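Frühjahrsputz in Etappen — was bei mir in diesem Jahr anders läuft

02/04/2023

Ihr Lieben, es ist wieder so weit: Die Sonne steht morgens so tief, dass man auf jeder Fläche jeden Fingerabdruck sieht, und ich habe am Wochenende zum ersten Mal seit Monaten hinter den Herd geschaut. Das hätte ich besser gelassen! Aber weil mir nach dem letzten Newsletter so viele von euch geschrieben haben, dass sie beim Thema Küche einfach nicht anfangen mögen, erzähle ich euch heute, wie ich das in diesem Frühjahr mache.

Früher habe ich mir einen ganzen Tag freigehalten, morgens alles aus den Schränken geräumt und saß dann gegen vier Uhr nachmittags zwischen Einmachgläsern auf dem Boden und wollte auswandern. Inzwischen nehme ich mir immer nur einen Bereich vor, stelle mir einen Wecker auf 54 Minuten (fragt nicht, das ist die Länge meiner Lieblingsplatte) und höre auf, wenn die Musik aus ist. Auch wenn der Schrank noch offen steht. Das fällt mir schwer, aber am nächsten Abend geht es eben genau dort weiter. 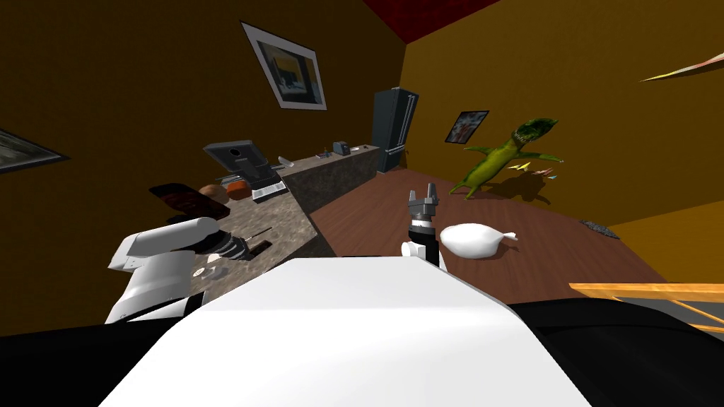

Angefangen habe ich mit den Vorräten. Ich hatte drei angebrochene Packungen rote Linsen, zwei Sorten Grieß und eine Tüte, auf der gar nichts mehr stand (ich tippe auf Kartoffelstärke, getestet habe ich es nicht). Alles, was bald ablief, kam in eine Kiste, und aus dieser Kiste wird seitdem gekocht. Es gab also viel Linsensuppe. Die mit Kreuzkümmel und einem ordentlichen Schuss Zitrone kann ich sehr empfehlen, die mit dem Rest Kokosraspel eher nicht.

Beim Umfüllen bin ich übrigens sparsam geworden. Vor ein paar Jahren hätte ich mir sofort einen Satz gleicher Gläser bestellt, jetzt spüle ich die alten Gurkengläser aus und klebe Kreppband drauf. Wer es schöner mag: Im Trudier, dem kleinen Unverpacktladen hinter dem Bahnhof, stehen am Eingang Spendengläser, die man einfach mitnehmen darf. Ich habe mir dort gleich 200 Gramm Natron abgefüllt, das brauche ich nämlich für alles Weitere.

Meine Putzmittel passen nämlich mittlerweile in einen Eimer, und das war nicht immer so. Natron, Zitronensäure, Schmierseife, ein bisschen Spiritus für die Fenster. Zitronensäure nehme ich kalt angerührt für Wasserkocher und Armaturen, aber bitte nie auf Kalkstein oder Marmor, da frisst sie euch matte Flecken in die Oberfläche. Bei Naturstein nehme ich nur warmes Wasser mit einem Tropfen pH-neutralem Spülmittel und trockne gleich nach. Und mischt nichts mit Chlorreiniger, auch nicht „nur ganz wenig“, da können giftige Dämpfe entstehen.

Der Backofen ist bei mir immer das große Drama. Ich rühre Natron mit Wasser zu einem dicken Brei an, streiche ihn abends auf die Stellen, die ich lieber nicht genauer beschreibe, und lasse das über Nacht stehen — die Heizstäbe spare ich aus. Morgens kommt es mit einem feuchten Lappen wieder herunter. Eingebranntes vom Weihnachtsbraten braucht zwei Durchgänge, vielleicht auch drei. Das Schrubben nimmt einem der Brei nicht ganz ab, da will ich euch nichts vormachen, aber es riecht wenigstens nicht nach Chemielabor.

Und dann die Schublade! Ihr wisst, welche. Gummibänder, Kerzenstummel, Bedienungsanleitungen für Geräte, die längst beim Wertstoffhof sind. Ich habe alles auf ein Handtuch gekippt und nur zurückgelegt, wofür mir sofort ein Zweck einfiel. Der Rest wartet bis Mai in einem Schuhkarton im Keller. Wenn ich bis dahin nichts davon vermisst habe, kommt er weg (die schönen Korken vielleicht nicht).
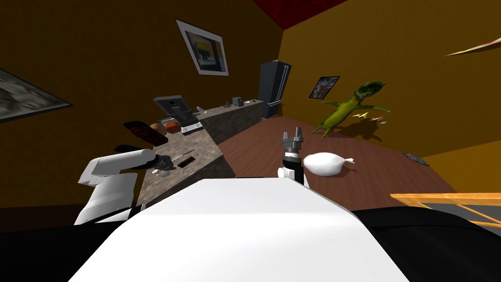 Termine und Kleinkram

Der nächste Tauschtisch im Villow findet im Mai statt, das genaue Datum schicke ich mit der nächsten Ausgabe herum. Mitbringen dürft ihr Geschirr, Backformen und alles, was noch funktioniert, aber bitte sauber und ohne abgeplatzte Ränder.

Außerdem suche ich noch eure besten Rezepte für angebrochene Grießpackungen, denn ich habe immer noch beide Sorten. Schreibt mir einfach zurück, ich lese alles, auch wenn ich manchmal etwas länger zum Antworten brauche!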